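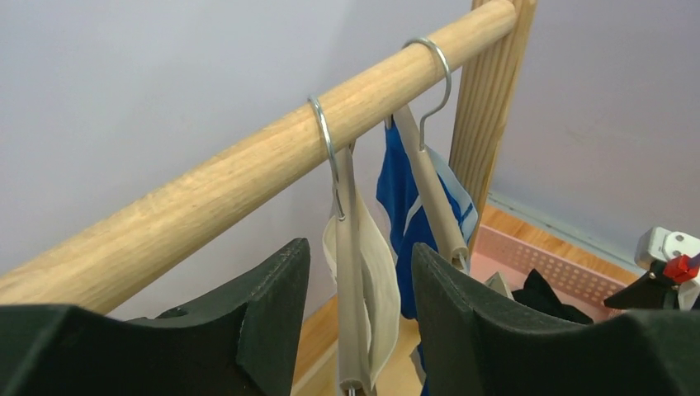 Where did the tenants at Inham hang their wash when it rained? On the rod in the back room, and whoever came second waited.

She was second. She had rented room 307 since August and owned 2 hangers.
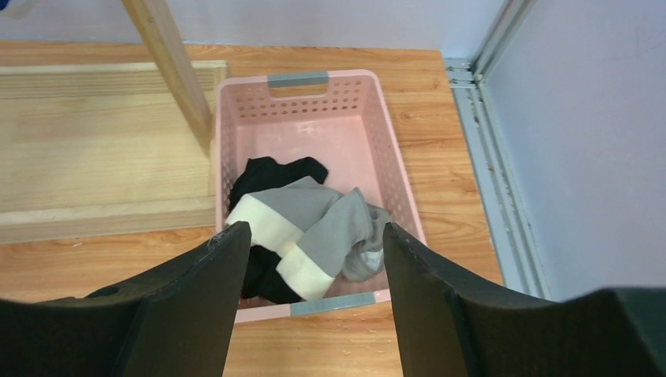
The Black Garment

At Fliddale her mother had sorted by color. She sorted by what she needed next, and she needed the black one.
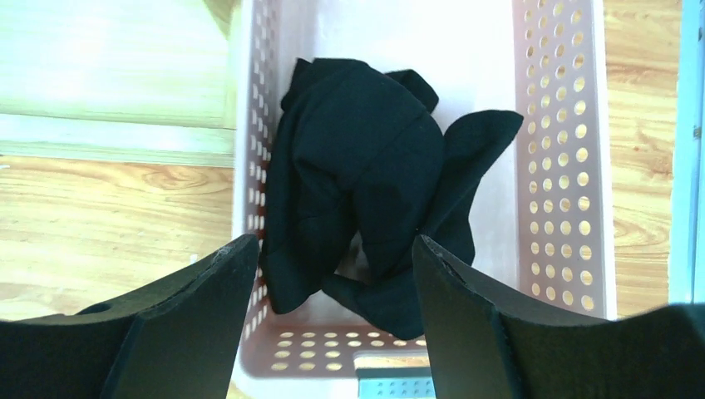

Black cloth, white basket.

She shook out the blue cloth and looked for a clip. The bus to Pacheco left at six. She decided to wear the gray sweater and go. 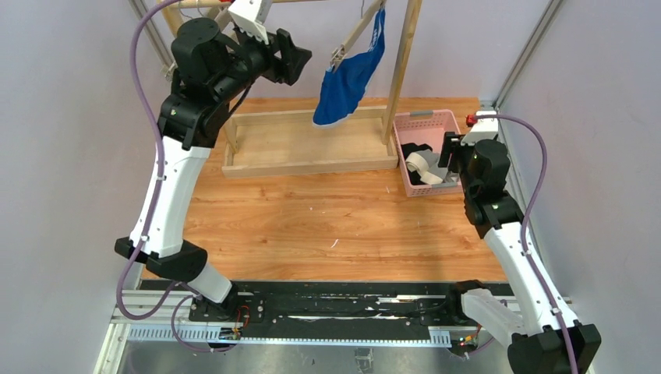

Blue cloth on the drying frame, pink basket beside it.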